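Freispiele, Kleingedrucktes und mein leicht verbeultes Vertrauen

Seit ein paar Wochen bekomme ich Werbung von Flallus, einem Online-Casino, das mir 122 Freispiele schenken will. Schenken! Ich habe also die Bonusbedingungen gelesen, und zwar ganz. Das dauert länger, als man denkt.

Gewinne aus den Freispielen landen zunächst als Bonusguthaben auf dem Konto. Auszahlen lassen kann man sie erst, wenn man sie vierzigmal umgesetzt hat. Aus 100 Euro Gewinn werden so 4.000 Euro Einsatz, und das innerhalb von acht Tagen. Tischspiele zählen dabei kaum, Roulette gar nicht. Es bleiben die Automaten, allen voran einer namens Pindance, dessen Auszahlungsquote ich auf der Seite nirgends gefunden habe.

Guoqing Feng, mit dem ich früher Skat gespielt habe, findet mich kleinlich. Er sieht den Bonus als Eintrittskarte für einen unterhaltsamen Abend. Kann man so machen – nur steht auf der Eintrittskarte eben »geschenkt«.

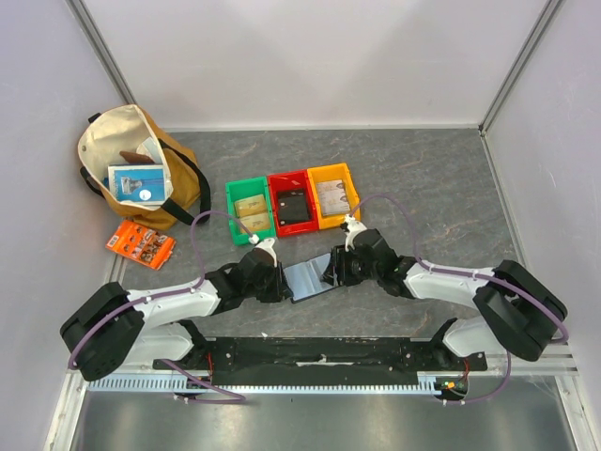 Linz, im Januar

Nachtrag: Der Kundendienst hat geantwortet. Eine Frau Fankhauser verweist freundlich auf Punkt 4 der Bedingungen, den ich in meiner Mail zitiert hatte. Zur Quote kein Wort. Ich habe noch einmal nachgefragt und das Konto vorsorglich schließen lassen. Die Bestätigung kam um 23 Uhr, zusammen mit einem neuen Angebot über Freispiele.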